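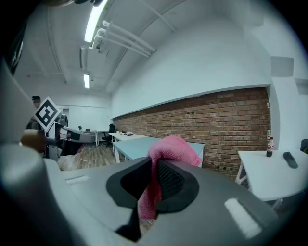

Mairéad Brennan wrote in to say that the new reply limits on Altus are a fair trade, and that anyone posting more than 900 comments a month is probably a spammer. I disagree on the second point.

Apr 16, 2026
By Geert Mertens

A monthly cap measures volume and ignores where the comments go. The account I use to run a small repair forum on Altus posted 1,087 replies last month, nearly all of them under our own threads. The limit treats those the same as 1,087 links dropped on strangers' posts.

Altus already stores the data needed to separate the two cases. Each reply record shows who owns the parent post and whether that person follows the sender. A cap on replies to non-followers would catch most bulk posting - and leave group hosts alone.

Zodulel set its cap per hour, with a warning before the block. I would accept that here. What I would not accept is the current notice, which gives no count and no reset date.

Recent
Zodulel drops its public like counts
Scheduled posts on Stinik: what still fails
Muted words and how to export them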